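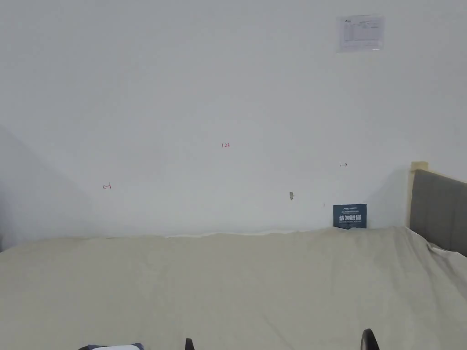

Garba Akinola: Before somebody drills, please check again what the 1.23 is for. If it is meters between the two marks, the Lamrani shelf is too long for it, and I would like to hear how it should be fixed.

Ticket 465
Site: Skirkholm, back room, wall behind the covered table
Opened by: Nneka Anozie
Opened: Thu 19 July
Category: Furniture and fixtures
Status: Closed

Reply from Nneka Anozie
Thank you, Garba. Yes, it is meters. I should have written the unit on the wall also, my mistake. The 1.23 is the distance between the two screw points, it is not the length of the shelf. The shelf is 150 cm long and the brackets sit inside of the ends. I took the number from the mounting sheet that came in the box.

What I did until now:
- Marked the left point in red and wrote the number in the same red.
- Marked the right point with a dark line because the red pen was already back in the office.
- Put the shelf board on the table against the wall, to compare. The holes of the brackets do not come to both marks. When the left is correct, the right is too far out.

I have not drilled anything. The gray spot between the marks, a little lower and more to the right, is not from me.

Garba Akinola
Which mounting sheet do you have? Lamrani makes this shelf in 2 lengths and I think one sheet is packed for both. Please look at the back side of the paper. Also measure the holes on the metal itself and tell me what you get.

About the gray spot: please press on it with a finger before you decide where the screws go. If it is soft there, I want to know.

Nneka Anozie
I looked. You are right, there is a table on the back and I was reading the row for the longer shelf. For ours the distance is less. I measured from hole to hole with the steel tape, three times, and it is 1.13. So I have read one line too low, and then I have written it very nicely on the wall.

The spot is hard and flat, it does not move under the finger. It will be behind nothing when the shelf is up, so it can be painted over at the same time as the marks.

Garba Akinola
Good. Then keep the left mark and bring the right one in by 10 cm. Cross out the old number so the next person does not use it. Please leave the notice high on the right where it is, the shelf stays well under it.

The wall is plasterboard on that side. Use the plugs from the Vimummont bag and not the ones in the box, the ones in the box are for brick. Pilot hole first, and check the level after the first screw.

Nneka Anozie
Done this afternoon. The new right point is marked and both brackets are fixed. I left the beige cloth on the table for the dust and shook it out after. The small blue sign is back against the wall on the right.

I tested with 37 catalogs from the Ruston cupboard and left them on the shelf over the night. In the morning the level was the same.

Still open: paint for the old marks. I have asked for a small can of the white and will make a separate ticket for this.

Garba Akinola
Fine with me. Closing this one.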